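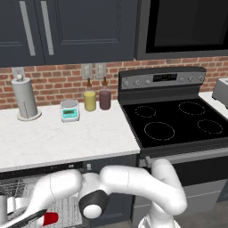 Rain Gauge Readers Wanted in Griston and Garkirach

If you've driven out past the Brotbridge turnoff lately you will have seen how low the reservoir is sitting, with that wide pale ring of mud all the way along the far bank. We had a decent soaking in March and then hardly a drop worth mentioning, and the trouble is that the one official gauge is up on the ridge, where it can pour for an hour while the bottom fields stay dusty!

So Eylül Türkmen is putting together a network of backyard gauges, and she would love to have 80 households on board before summer (we have a good start already, but the Garkirach side is looking thin). You read the gauge at 7 a.m., write the number down, and send it in. Zeros count too, so please don't skip the dry days, tempting as it is. The readings go onto a map that farmers and well owners can check whenever they like.

Gauges are free to the first 200 people who ask, and you can pick one up at the Uçar feed store on Saturday between 9 and noon. Eylül will be there to show you how to mount it, well clear of trees and roof edges, and she's happy to talk about wells and dry spells for as long as you've got.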